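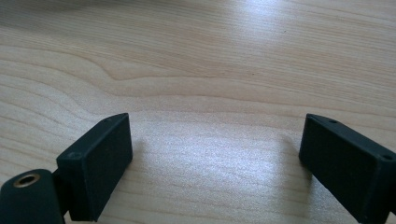
Zoltitz Hand Gripper, Classroom Set
Robotics / Data Collection / School and Club Kits

Sold by: Drokholm Education Supply
Ships in: one carton per set
Status: in stock
Page last revised: Friday, November 9, 2018

Summary

A hand-held, two-finger gripper for student teams who want to record how a person picks things up before they try to make a robot arm do it. You hold it, you aim the camera at the work, you close the fingers on the object. The set comes with two grippers, spare finger pads, a bag of screws and a charging lead. It doesn't include an arm. Please read that sentence again before ordering, as it's the main reason sets come back to us.

Our catalog notes are written by the people who have to answer the phone afterward, so they're less cheerful than the maker's. If you want the cheerful version, the Zoltitz leaflet is in the carton.

What the maker says, and what we think

"Students learn robot manipulation in a single afternoon." They don't. In a single afternoon they learn to hold the thing steady and to name their files properly. Anisa Wuisan ran it with her after-school club for a term and told us the first recordings worth keeping came well into the second month. She has bought a second set, so take that as you like.

"No programming required." True for recording. Untrue for everything you'd want to do with a recording. If no one on your team can write a short script, plan on finding someone who can.

"Competition ready." We'd ask which competition. The Carnegie regional lets teams use hand-collected demonstrations in the open class only. Check your own rules first. We have taken returns from teams who didn't, and we charge a restocking fee for opened cartons.

"Rugged." Fair, mostly. The body has held up to being dropped on a gym floor. The finger pads mark easily and show every bit of dust, which bothers some people more than others. A damp cloth is fine. Don't use spray cleaner on them.

In the set

Two hand grippers, assembled
Spare finger pads, left and right
Mounting screws in a zip bag
Hex key
Charging lead
Printed setup card
Zoltitz leaflet

Not in the set

Robot arm
Tabletop or mat
Objects to pick up
Laptop or storage card
Lesson plans (there is a folder of these on the maker's site, and it's thin)

Specifications

Type: hand-held, parallel two-finger
Finger pads: black, removable, screw mounted
Pad handing: left and right are different parts, so check before tightening
Recording time per charge: about 50 minutes in our hands, less in a cold room
Smallest age we'd suggest: middle school, with an adult who likes fiddly things
Warranty: one year on the body, none on the pads

Setting up the table

Any plain table will do for a first session. Clear it properly. A stray pencil in the recording becomes something the software thinks is important, and your students will spend a week finding out why.

Watch the light. A smooth tabletop under ceiling lamps or near a window will throw back a bright patch, and the patch moves as you move the gripper. Some teams claim this is good for variety. We haven't seen anyone show it. Pull a blind, or turn the table, and compare a few recordings before deciding.

Start every recording with the fingers open and nothing between them. It gives the software a clean starting point and gives you an easy place to trim. Hold still for a slow breath, then go.

Keep the same tilt of the wrist from one student to the next if you can. Shorter students tend to come in low. A step stool fixes most of it.

Don't overtighten the pad screws. Snug is enough. If a pad wobbles after that, look at whether you have a left pad on the right side.

How many recordings do you need?

The leaflet says 20 per task. We think that number was picked because it fits on the leaflet. For one object, always placed in the same spot, it might get you something that works on a good day. Move the object a hand's width and it probably won't. Plan on a lot more, and plan on throwing out the ones where somebody's sleeve got in.

Comments from buyers

Hsin-yi Chung, club adviser
We used it for a block-stacking project. The students liked it far more than the joystick we had before, and picked it up with almost no teaching from me. What came out the other end was mixed. The arm we borrowed went to the right place and then squeezed too early, every time. I don't blame the gripper for that entirely but I'd have liked a warning in the leaflet. Four stars for the hardware, two for the paperwork.

Valtteri Karppinen, parent and team mentor
Overpriced for what's in the box. It works. My daughter's team placed in the open class with it, and would have placed with a cheaper one as well, in my opinion. The spare pads are good to have.

Dougal MacRitchie, technology teacher
Bought in July for the fall semester. I was told it would run for a whole double period on one charge and it does not. Otherwise no complaints. One of my groups has turned its recordings into a decent little report on why people pick up a mug differently from a robot, and I got more out of reading that than I did from watching the arm.

Compared with the Kovine kit

We sell both, so we have no reason to push you either way. The Kovine is lighter and comes with a small arm. The arm is weak and the fingers are soft plastic that bends under a full soda can. The Zoltitz is heavier in the hand and feels better made. If your club has no arm and no plan to get one, the Kovine is the more sensible purchase. If you already have a decent arm, buy this.

If you're teaching a class about collecting data and don't care whether a robot ever moves, either will do, and so would a phone taped to a pair of kitchen tongs. Mahnaz Kazemi on our support desk has a parts list for the tongs version and will email it to you free.

Ordering

School purchase orders accepted. Spare pads can be bought separately in pairs; single pads can't. For classes that want to try before buying, we keep one loan set that goes out for two weeks at a time, and you pay return postage. The waiting list is long in the fall.

Returns: unopened, full refund. Opened, less restocking fee. Pads with overtightened screws, no refund, and yes, we check.

Related items: spare pad pair, long charging lead, padded carry case (it's a tight fit)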